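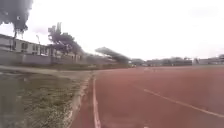
Hilo sobre la salida de pista del robot marcador de ritmo en la sesión de julio. Ya tenemos los registros revisados y se puede contar.

El vehículo es un chasis Kofler de cuatro ruedas que sigue la línea blanca interior con una cámara. Lo usamos para marcar el ritmo a los corredores. El programa de seguimiento es nuestro y se llama Cludov.

Llevaba 73 vueltas sin incidencias entre las dos jornadas. En la siguiente, a media curva, giró a la izquierda, subió al bordillo y acabó en la hierba. No había nadie en la calle 1 ni en el interior.

Daños: un brazo de suspensión doblado y el parachoques delantero roto. La batería no se golpeó. La revisamos igualmente antes de volver a cargarla.

Causa principal: el cielo estaba cubierto y muy claro, y la exposición automática se ajustó a él. El contraste entre la línea y la pista bajó, y el detector se quedó con el borde del bordillo, que es gris claro y hace el mismo arco que la línea.

El fallo de verdad vino después. Al perder la línea, el programa tenía que frenar. No frenó: para él no la había perdido. La confianza del detector se mantuvo alta todo el tiempo, siguiendo la marca equivocada.

Segundo fallo, este de seguridad. La parada por radio tardó 2 segundos en actuar. El receptor Bustow comparte canal con la telemetría y el mensaje de parada se quedó en cola detrás de los datos. En las pruebas de taller no lo vimos porque allí probábamos con la telemetría apagada.

A la velocidad que llevaba, en ese tiempo el robot recorre hasta 11 metros. Con un atleta calentando en la hierba, estaríamos escribiendo otra cosa.

Cambios ya hechos:
- La exposición se calcula solo con la mitad inferior de la imagen, sin cielo.
- El detector comprueba el ancho de la línea y que haya rojo a los dos lados. El bordillo no cumple lo segundo.
- La parada va por un receptor aparte, con su propio relé, que corta la tracción.

Hemos pasado las grabaciones antiguas por el detector nuevo. Salieron 111 tramos en los que el anterior dudaba entre línea y bordillo. Casi todos en curva. Estaban en los registros desde el principio y no los habíamos mirado.

Pendiente: repetir las pruebas con sol bajo y con la pista mojada. Hasta entonces el robot no sale con corredores, y una persona lo sigue con el mando en la mano.

Nos preguntan desde Getent si pueden usar el detector en su pista. Con el bordillo pintado de blanco, de momento no. Subiremos los registros de la vuelta del fallo cuando terminemos de ordenarlos.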